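I have finally sorted out our crockery cupboard, and I'm so pleased with it that I keep opening the door for another look!

It started with soup. We had people over in July and I couldn't find enough bowls that matched (or even nearly matched), so the next morning everything came out onto the worktop: the Brismont dinner set, the odd saucers from the market at Wodholm, and a stack of side plates I'd forgotten we owned. I filled a box with 29 pieces for the charity shop and felt wonderful.

What stayed is what we reach for. My favourites are the big round plates in a pale lavender-grey, which make even beans on toast look like a treat. I love them under cutlery too – a stainless steel spoon really shines against that soft colour, and anything orange looks twice as cheerful.
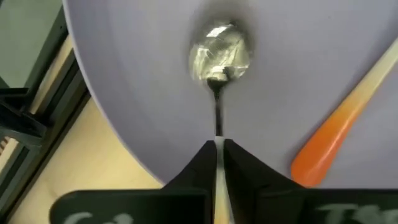

## How it all went back in

Big plates at the bottom, side plates on top, bowls to the left where I can grab them half asleep. I bought a wire shelf from Laitinen for the mugs (30 cm wide, so measure first, mine went in with a bit of a shove) and it has doubled the space. Doubled!

The drawer underneath took me another 20 minutes. Spoons at the front, serving things at the back, and the Odlow whisk hanging on a hook inside the door because it never did lie flat anywhere.

The glasses are still a muddle, and there's a jug with no home at all, so it's living on the windowsill with some mint in it. I'm tackling the baking tins next.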